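Panel Borders Forum > Adaptations and Wishlists
Thread: Hestex should be a TV show and I will not be calm about it

hafgwynne
Sep 1, 2023
I reread all 17 issues of Hestex over two evenings and I'm now unbearable to live with. For anyone who skipped it: a tax inspector named MacBrayne gets sent to the drowned town of Stumham to find out why the dead are still filing returns. No capes, no prophecy. One fistfight, which he loses to a librarian. I want this on television before I'm too old to complain about the casting.

stumham_ratepayer
It would be canceled after one season, on a cliffhanger, in December, like everything else I've ever recommended to my sister.
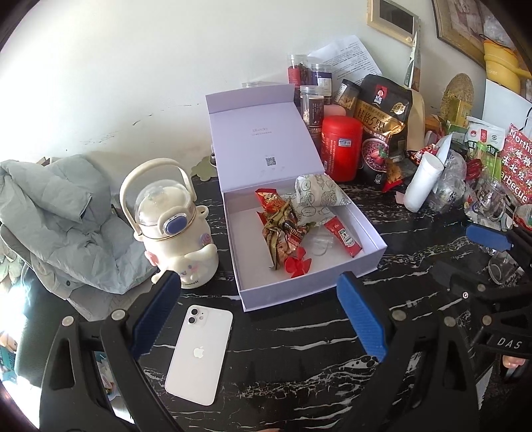
aracelichavez
The trouble with Hestex is the middle. Issues 8 through 12 are my lavender gift box with the lid up: you go in expecting a present and find a crumpled snack wrapper, a ketchup packet and a red plastic flower. I love those issues (the ferry timetable one especially), but a studio would look at that pile and throw out the lot, and then what have you got? A man with a briefcase getting rained on.

hafgwynne
I would watch a man with a briefcase getting rained on. I have watched worse with bigger budgets.

quyen_d
Hard disagree with Araceli. The middle is the show. Everything before issue 8 is setup, and the ending is 3 issues of people explaining the setup to each other on a staircase. Give me eight episodes of MacBrayne auditing one ghost at a time and let the plot look after itself.

aracelichavez
So a procedural. You want to turn Hestex into a procedural.

quyen_d
It's about an inspector who inspects things. I'm not the one who did that to it.

stumham_ratepayer
Animation or live action? I say animation. The art only works because the water is that awful green, and live action will make it gray, then turn the lights off so we can't see how gray. 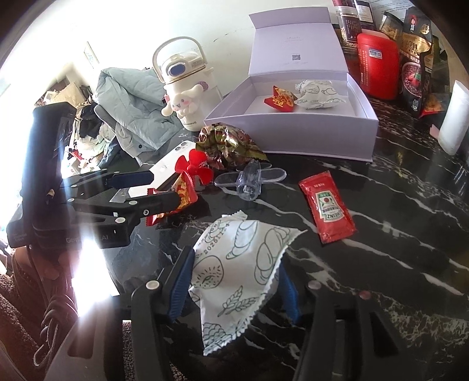 Marites Marquez thinks it should be neither. She put it in the other thread that Hestex is a radio play with drawings attached, and that if you read the Stumham council scenes out loud you can hear the whole thing. I tried it on the bus. She's right, and I have a seat to myself now.

hafgwynne
A radio play loses the silent issue, though. That's 2 people rowing for twenty-odd pages. What do you do, forty minutes of oars?

quyen_d
Yes. Next question.

aracelichavez
Fine, I could be talked into the oars. I still say cut the ferry company subplot. Has anyone ever cared who owns Wuvance?

stumham_ratepayer
I cared. I made a chart.

hafgwynne
Please post the chart.

stumham_ratepayer
It has an error in it from issue 11 onward and I'm not ready to talk about that.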